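Opinion

Buy the gripper kit for the fingers, and read the service plan twice

By Soon-im Myung

Stirkura sells a hand-held gripper kit to people who want to teach a robot arm by doing the job themselves first. You hold the tool, do the task a few hundred times, send off the recordings, and get back a trained routine that is supposed to run on your own arm. The kit comes in a gray case. The training comes as a service called Dunden, billed by the month.

I run the packing side of a small mail-order business that sells tea and kitchen goods. We have had one arm, a Bisgaard, for long enough to be tired of programming it by hand. Every time a supplier changes the shape of a tin, I lose an afternoon. So I was the person this kit was made for, and I paid full price for it, which I mention because most of the reviews I read before buying were written by people who had been sent one.

My view after a season of use is that the hardware is good and the service is sold the wrong way. I think both halves matter to anyone with a shop my size.

The tool first

The gripper is light enough to use through a morning. I had expected my wrist to give out before lunch and it didn't. The trigger has a short, even pull and I stopped thinking about it by the second day, which is what you want when you are trying to move the way you would normally move.

The fingers are plain black blocks with flat inner faces, and I like them better than the curved soft ones that come with the Pallico tool, the other one I tried. Soft fingers forgive a bad approach. They wrap around whatever is there and you get your pick. The trouble comes when the same routine runs on the arm with hard fingers, which most of us have. With flat faces you have to line up properly, and the recording shows a proper line-up.

They also have what look like screw holes along the top edge. Stirkura says nothing about these in the manual beyond how to change a worn finger. I would like to see a page on what else can be fixed there. A small guard or a strip of rubber would help with glass jars.

The camera rides on the tool and looks out past the fingers, so what you record is the stretch of table ahead of you with a finger on either side. I work on a pale wood table with a light gloss on it, and the lamp overhead leaves a wide bright patch across the middle of the picture, where the grain nearly washes out. The fingers stay dark and clear against it.
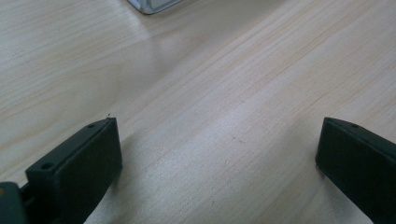 What the glare costs you

Stirkura's setup sheet says any flat, stable surface will do. I don't agree, and I think the sheet should be rewritten. Dunden turned back 35 of my first recordings with the note "low surface detail." I had done the work and the upload, and I had to do both again. A dull cloth on the table and a lamp moved to one side took care of most of it. Two sentences in the setup sheet would have saved me that evening.

I don't hold it against the camera. A camera that close to a shiny table will see shine. I hold it against whoever decided that a customer should learn this from a rejection note.

The service

Now the part I have more to say about. Dunden charges by accepted recording, in blocks. The smallest block is 700. For a simple job, such as moving a tin from a tray to a box, that is more than enough, and you pay for what you don't use. For a harder job it falls well short. Our gift box takes four different items in a set order, and by the time the arm was packing it reliably we were at 3844 recordings. The sales page had led me to expect some help in guessing that number ahead of time. There was a slider on a web page. I moved the slider and it gave me a price.

I would rather pay a flat fee for a finished routine and let Stirkura carry the risk of how many recordings it takes. They have seen hundreds of shops' jobs and I have seen one shop's. When I asked about this, the answer was that every task is different. I accept that. It is also the reason a buyer can't be expected to guess.

The other sore point is ownership. The plan says the trained routine is yours for as long as you subscribe. If you stop paying, the arm keeps the last version but you can't change it or move it to another arm. Somebody in a small shop will read "yours" and stop reading. I nearly did. Stirkura should use the word "licensed" on the front page, in the same size type as the price.

Support is decent. I wrote in on a Tuesday with a question about calibration and had a useful reply the same afternoon, from a person who had looked at my files. That counts for a lot, and it is the main reason I haven't asked for my money back on the second block.

Does it pay

For us, narrowly. The tin job runs without me now and the gift box runs with somebody nearby. When a supplier sent new tins in September I recorded the change between the morning orders and the lunch break, and the new routine was on the arm by the end of the week. Under the old way I would have done it sooner but with more swearing, and it would have worked less well on tins that weren't set down straight.

I would not buy it for a shop where the products hardly ever change. Hand programming is slow, but you do it once, and there is no monthly bill. I would not buy it either if the only person free to record is the owner. The recordings are dull work and they need care, and it shows in the results when the person holding the tool is thinking about invoices.

If you do have changing stock and a patient pair of hands, get the kit — and buy one block only. Record the easiest job you have. Do a short test batch on your real table under your real lights before you do the rest, and wait for the results to come back. Then ask Stirkura in writing what they think your second job will take. They may not give you a number, but if enough of us ask, they will have to start working one out.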